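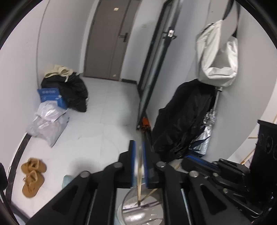 December, bench notes, Jallside
Posted by the handling group
20 shares | 5 comments

Started on the thin sticks this morning. The job is the same one the packing side has done by hand for years: take a wooden stick, bring it upright over the mouth of a clear container, lower it in, let go. With the blue pads on the fingers the grip is good if the stick is taken a little above the middle. Too high and it swings. Too low and the fingers reach the rim before the tip is where you want it.

Two sticks touching is the awkward case. A person at the packing table parts them with a fingertip and keeps going. With the gripper in hand you have to stop, back off and come in from the other side. I did it both ways and kept both kinds, marked separately in the log. 154 runs saved for the day, 114 of them clean. The rest are mostly drops or a stick laid across the rim. Please don't delete those. Follberg wants them too.

Clear containers are still hard. The reflections move when you move. Tried lowering more slowly over the rim and that read better on playback, but it puts the pace well under what the table does.

Now the part I said I would write down.

Had a talk at 10 with three of the people from packing who come over for the afternoon turn. The Benjelloun cell goes in next to their table in spring and will take over the stick filling. The plan as written has them "supervising" it. They asked what that means in hours and I couldn't say. One of them did the same change at Clerport and said the first months there were mostly clearing jams and being called away from the other work to do it. Her table was still expected to make its old number. That should go into our plan before anything gets bolted down.

Other points from them, in the order they came up:

- Filling is the only part of the shift you can do sitting. If the cell takes it, the rest is lifting and taping. Somebody has to look at the rotation.
- They sort out split and bent sticks as they fill, without thinking of it as a job. It isn't on the task sheet. The cell has no step for it.
- They want to be able to stop it themselves and start it again without calling us.
- Time spent on demonstrations is booked as training at the moment, at the lower rate. They don't agree with that and neither do I. Sent a note up, no answer yet.

Good things as well. Wrists. Two of the three have had trouble with them and would be happy never to fill another container. And one asked to keep doing demonstrations after the cell is in, for the new sizes. She is better at it than I am – steadier on the way down, and she doesn't squeeze.

Hand-held tool is heavy after a while. I was sloppy by the end of the second hour and it shows in the saved runs. Propose 20 minutes on, then swap, same for everyone including us.

To do:
Foam for the handle, something softer than the last lot.
Add a reject step for bad sticks to the Follberg spec.
Ask Clerport for their jam log from the first months.
Repeat the two-stick case with the wider container.

5 comments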